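About Cordale

Cordale records demonstrations of household and light shop work and prepares them for training robot control policies. We do not build robots and we do not train models for sale. Our customers do one or both. We supply the examples, the records that describe them, and the tools to check them.

The company started in Stellville with two recording stations and one customer. We now have 43 people across two sites. Stellville handles recording. Citstead handles review, storage and delivery. Most of the recording staff came from jobs with a lot of repeated hand work: packing, catering, device repair, lab prep. We hire for steady hands and clear notes, and we train the rest.

What we record

The basic unit is an episode. An episode is one attempt at one task, with a start condition, an end condition and a result. Typical tasks are opening a door or drawer, taking an item out, putting an item in, closing up again, moving an object from one surface to another, and wiping. Longer tasks are built from the same parts and carry a marker at each step.

Every task has a written sheet of no more than one page. The sheet gives the starting layout, the allowed variations, and the point at which the attempt counts as done. It does not tell the operator which path to take. Two operators will open the same cabinet in different ways, and we keep both.

Failed attempts are kept and labeled as failed. Attempts with a fumble and a recovery get their own label. Customers who want only clean runs can filter on that field. Most of them ask for the recoveries after the first delivery.

How we record

Operators work with hand-held grippers, one for each hand. There is no arm between the person and the object, so the operator moves at close to normal speed and feels contact directly. The fingers of the gripper are the same shape as the fingers on the target robot wherever the customer has settled on a design. Printed markers on the grippers let us recover hand position, and a head-level camera gives the view of the workspace.

Setups are built in rooms with ordinary furniture, and other people go on using the room. Plants stay on cabinets and fans stay on the floor. The background changes from one session to the next. We log the layout at the start of each block and leave it alone until the block ends. 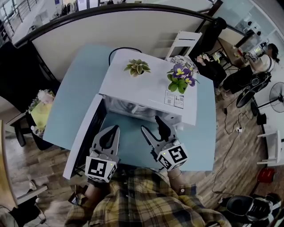 Reynaldo Macaraeg, in a comment on an earlier version of this page, wrote that cabinets are the worst item on the list to record well. The door takes one hand out of play, the inside is darker than the room, and the fingers go out of sight at the moment that matters most for the grasp. He asked whether we drop episodes where the contact point is hidden.

We do not. A robot working in a cabinet will have the same problem, and removing those episodes would leave a gap exactly where the policy needs data. We mark the span in which the fingers are hidden, store the gripper opening width for that span, and let the customer decide how to weight it. If position tracking is lost as well, and not just the view of the fingers, the episode goes to manual review.

A recording block

A block is 100 episodes of one task by one operator. Before it starts, the operator runs a short calibration: grippers fully open, fully closed, then held at two fixed points on the table. The same check is repeated at the end. If the two do not agree within the limit on the task sheet, the whole block is held back until someone has found out why. The usual causes are a loose marker or a camera mount that has shifted.

Operators change the object positions between episodes according to a printed list. We tried letting people choose positions freely and found that they drifted toward the same few spots by the middle of the morning. The list is dull but the coverage is better.

Review and labeling

Each episode is watched once at full speed by a reviewer who did not record it. The reviewer confirms the result, sets the step markers and adds one plain sentence describing the task. Sentences are written fresh each time, so the wording varies. Disagreements between operator and reviewer go to a second reviewer, and both original labels stay in the record.

Sutherland is our review tool. It began as a simple player with two time tracks and now also handles the calibration check, the hidden-span marking and the delivery manifest. Customers get a copy with their data so that they can look at any episode the way we did.

Our largest single delivery so far was 3768 episodes of kitchen and storage tasks, recorded by 8 operators. It went out in February with its full reject log.

People in the recordings

Everyone who may appear in view signs a consent form before the session, including those who are only passing through or working nearby. Faces are blurred before delivery unless the form says otherwise. Audio is not recorded. Anyone can ask for a session to be withdrawn, and we pass that request on to every customer who holds it.

Working with us

New projects begin with a pilot of one block on one task. The customer gets the raw recordings, the labels and the calibration reports, and trains on them before ordering more. About half the changes to a task sheet are made at this stage - most often to the end condition, which tends to be less clear than it looked on paper.

Visits to the Stellville site are possible on Monday afternoons by arrangement. Please send the task you have in mind, the gripper design if there is one, and the format your training code reads.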